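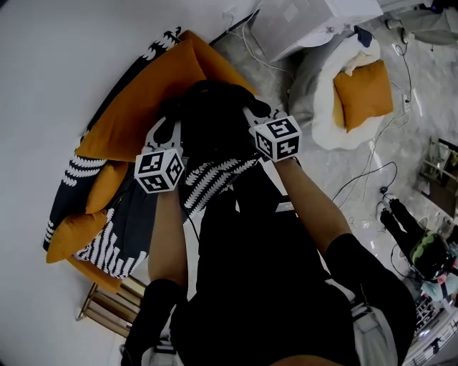
# Throws, cushions and the ten-minute sofa

*Speaker notes. Gradham home skills evening, Wednesday, 7pm. Aim for 25 minutes plus questions.*

## Opening (2 min)

- Leave the sofa slide up while people find seats.
- Say hello, thank them for coming out in the rain if it's raining.
- Ask for hands: who has a throw on their sofa at home? Who straightened it this morning? (Expect laughter. Mine was on the floor when I left.)
- I love throws. I really do! They're the cheapest way I know to change how a room feels, and you can put the whole thing in the wash on a Saturday.

## Colour first (4 min)

- Point at the slide: dark navy throw, white rope-like stripes, three mustard-orange cushions. Let them look for a moment.
- Navy and mustard get on so well — one sits back, the other comes forward. You could swap the orange for rust or a warm pink and it would still sing.
- The pattern is in the throw, so the cushions stay plain. If your cushions are the busy ones, go plain underneath.
- Then the fabric being held up: black, with bold white wavy stripes. Ask the room whether they'd put it with the navy. Let this run, people have strong views. At Urkovow it took up most of the question time.
- My own view: yes, wavy next to rope-like is fine when both are white on dark. Trouble starts when you add a third pattern.

## Getting a throw to lie well (7 min)

Have the demo throw ready on the chair, still folded.

1. Take the cushions off first. All of them.
2. Find the two corners of a long edge and hold them apart. If all you've got is a bundle, pick any edge and run your hands along it until you meet a corner.
3. Give it one good shake. Stand clear of the lamp (Grillach, never again).
4. Lay the top edge along the back of the sofa and let the rest fall down over the seat.
5. Push the slack into the gap behind the seat with the flat of your hand. Go deep.
6. Smooth it out over the arms. A few folds are lovely, so stop before it looks ironed.

- SLOW DOWN at step 5. I always rush it, and it's the one people write down.
- Sizes: my small one at home is 135 cm wide and suits an armchair. It will not cover a two-seater, however hard you pull. I've tried.
- Someone always asks about leather. A thin non-slip mat under the throw does the trick. Cut it smaller than the seat so it doesn't peep out.

## Cushions back on (5 min)

- Biggest at the back, always. Then build forward.
- Tucking a cushion partly under the throw is a cosy look and I'm all for it, especially in October when you want to burrow.
- One at the far end of the sofa gives you somewhere to put your head. Leave it there!
- Plump from the sides, then drop it on its edge. Do this live with the orange one from the bag.
- Skip the karate chop unless the room is in a good mood.

## Washing and folding (4 min)

- Dark throws on their own for the first wash, or with black clothes. Cool water, inside out if there's a right side.
- Dry flat or over two rails. One rail leaves a crease down the middle that you'll be looking at until spring.
- Folding: halves, halves again, then thirds. It should sit on a shelf without slumping.
- Pass round the Kokkinos wool blanket here. Ask for it back before the tea break, please remember this time.

## If there's time

- The sofa tally. I asked people on the mailing list how many throws they own between them and the answer came to 1,226, which still makes me very happy.
- Some 100 of those were described as "for the dog".

## Questions (rest of the time)

Likely ones:

- *How do I stop it sliding?* Back to step 5. Foam pipe lagging pushed into the gap works too.
- *Can I cut one down?* Yes, if it's fleece. Woven ones need hemming the same day or they'll shed everywhere.
- *What about cats?* Tight weave, no loops, keep an old one on top.

Handouts are in the green folder by the door. Lights off at the back before leaving, and take the demo cushion home.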